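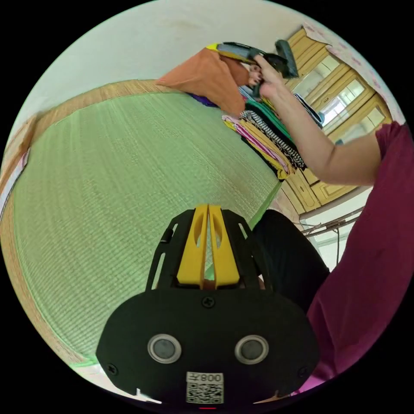 Tukard is a small set of recipe cards for home bread baking, typed up from the notebooks of Ginette Jacquet. It holds 143 recipes, most of them for plain loaves and rolls. Last updated 2023-11-11.

## Contents

- `cards/` - one Markdown file per recipe
- `units.csv` - cups and spoons with their weights in grams
- `notes.md` - remarks from the margins, 2515 words in all
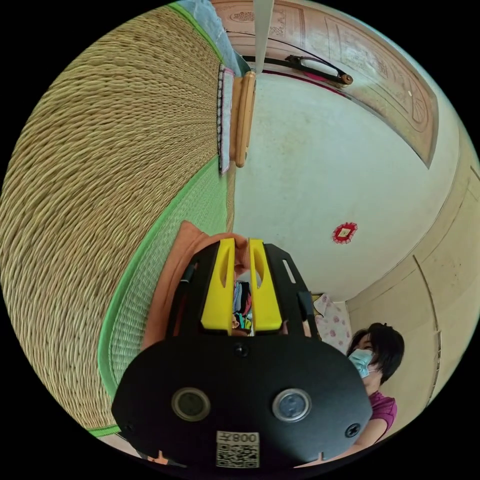

Weights were checked by Clémence Huet. Where the notebook gives only "a bowl of flour," the card says so and leaves the weight blank. Oven settings are in Fahrenheit - the old gas marks are kept in a separate field.

## How the cards were typed
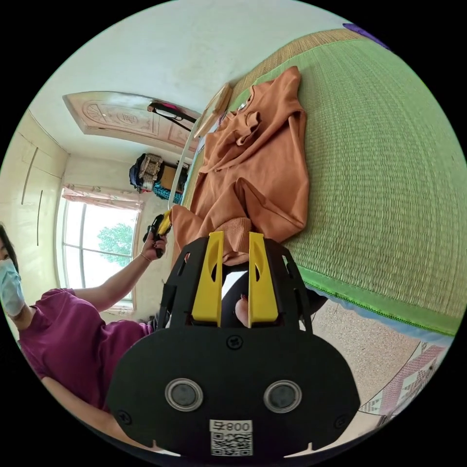
*Reading time: 3 min*

Petrică Pop typed the first 60 cards and Ada Gatti did the rest. Spelling was left alone, apart from ingredient names, which follow one list so that search works. Rye loaves are tagged `rye` even when wheat is the main flour.

## Known problems

- Two cards share the title "Sunday rolls"
- Rising times are missing for most of the sourdoughs
- Card 3 has no salt, as in the notebook

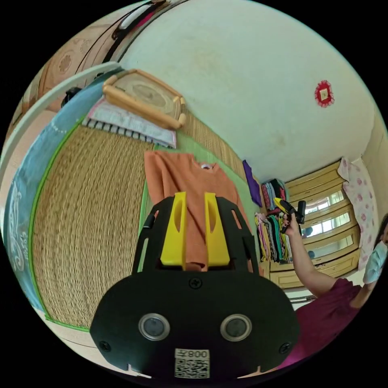

## Corrections

Open an issue with the card number and the line to change. Urho Heinonen merges fixes in batches.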